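Call for Participants: Water Hardness and Taste Perception Study
Prekness Sensory Laboratory, Dernbridge

The Prekness Sensory Laboratory is recruiting 112 adults for a study of how mineral content in household water affects the taste of everyday drinks. Participants attend two sessions at the Dernbridge site and complete a short diary at home between them.

Background

Dernbridge is supplied from two sources. Water from the Tumel reservoir is soft; water from the borehole field east of town is hard. Households near the boundary of the two zones may receive either supply, depending on demand. The study will measure whether residents can detect the difference, and whether long exposure to one supply affects preference for the other. 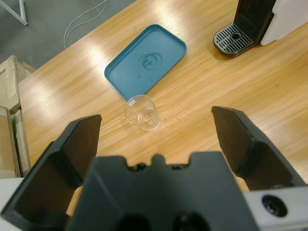
Light wooden tabletop with gripper, Dernbridge site.

Who can take part

Applicants must be 18 or over and must have lived at their current address for at least 8 months. Both supply zones are needed – please give your full postal code when applying. You should drink coffee or tea on most days.

You cannot take part if you smoke, are pregnant, take medication that alters taste or smell, or have a water softener fitted to the kitchen faucet. Filter jugs are permitted but must be declared.

What is involved

Each session lasts 75 minutes. You will taste plain water first, then the same water in prepared drinks, and rate each sample for bitterness, sourness, body and aftertaste on a printed line scale. Samples are coded and served in random order. You will rinse with distilled water between samples and may spit out any sample after tasting.
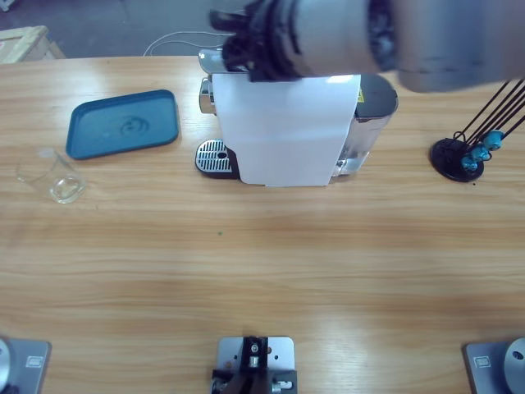 Coffee is included in the second session only. Extraction depends on calcium, magnesium and bicarbonate levels, and small differences in preparation can hide the effect of the water. Brewing by hand was ruled out for that reason. A compact capsule coffee machine, of the kind that stands on the wooden tabletop, limits variation in dose and grind, leaving water composition as the main variable. Tea is prepared separately with a fixed steeping time. Milk and sugar are not provided.

Please do not eat, chew gum or drink anything except water for one hour before arrival. Do not wear perfume or scented hand cream.

The home diary covers the 30 days between sessions. Entries take a few minutes and record what you drank, where, and whether the water was filtered.

Payment

Participants receive a store voucher after the second session, together with the cost of local bus travel. Participants who withdraw after the first session keep their travel payment but do not receive the voucher.

Data

Ratings are stored under a participant number. Postal codes are used to assign supply zone and are deleted when the analysis is complete.

How to apply

Application forms are available at the Prekness front desk and at the Dernbridge public library. Return the completed form by the end of January. Sessions begin at 9:30 a.m. and 2:00 p.m.; state which you prefer. Applicants will be told by letter whether they have been selected.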